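CHAPTER 8
Keeping House: How Families Stored What They Owned

Before you read
Think of the place in your home where things pile up. It might be a drawer, a hall closet, or the chair nobody has sat in for a month. Keep it in mind as you work through this chapter, and jot down three things you know are in it.

Key words: inventory, larder, chest, built-in, household goods

When the miller Bernd Lenz died in the village of Enitz in January of 1805, two neighbors walked through his house with a pen and a sheet of paper and wrote down everything in it. They began in the kitchen and ended in the loft, and they must have been patient men, for they listed the spoons one by one and even noted which of the blankets had been mended. A list like this is called an inventory, and it is one of the best friends a historian of everyday life can have. Letters tell us what people wanted to say to each other. Inventories tell us where they kept the flour!

What strikes most readers first is how little the Lenz family had to put things in. There were two chests, a larder with a door that locked, and a row of pegs. Clothing lay folded in one chest along with the good tablecloth, a bundle of papers, and (rather sweetly) a bag of dried lavender. Anyone who wanted a shirt from the bottom had to lift out all the rest. You may have a suitcase that works in just this way, and if so you already understand a good deal about life in Enitz.

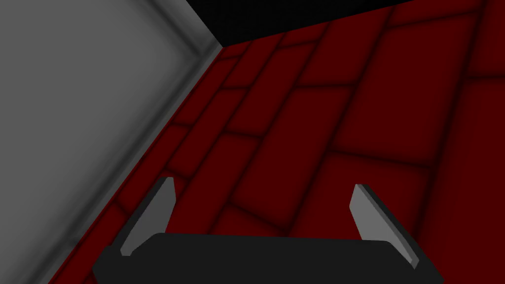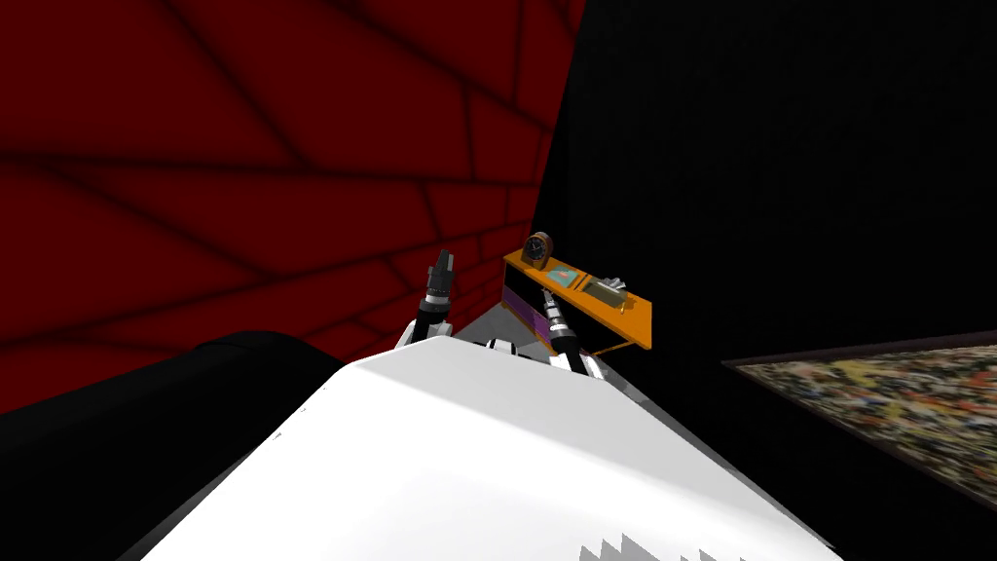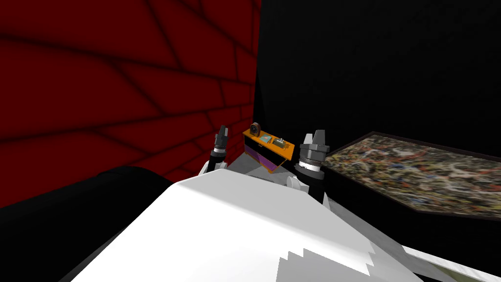
The change came slowly, and it came to the towns before it came to the farms. In Nirklow, a day's ride down the river, builders had started setting shelves and cupboards right into the walls of new houses. These built-ins cost money at the start, but they stayed dry, they kept the mice guessing, and they gave every kind of thing a spot of its own. A cabinetmaker named Jonas Ammann left behind an account book with 14 such jobs in it, and we will spend a good part of Section 2 turning its pages together. He was a careful worker and a dreadful speller, so we have tidied up his words a little.

It would be easy to think that people bought more because they had more shelves, or the other way around, and scholars have argued both sides for a long time. We would ask you to hold off on choosing until you have looked at the lists yourself. Take your time with them. They seem dull for the first page or so, and then a cradle turns up, or a single ice skate, and you find you are reading about somebody.

In this chapter you will
Read part of the Lenz inventory and sort its contents by room
Compare a farmhouse in Enitz with a town house in Nirklow
Make an inventory of one shelf or drawer at home

Section 1 begins in the kitchen, where the neighbors began.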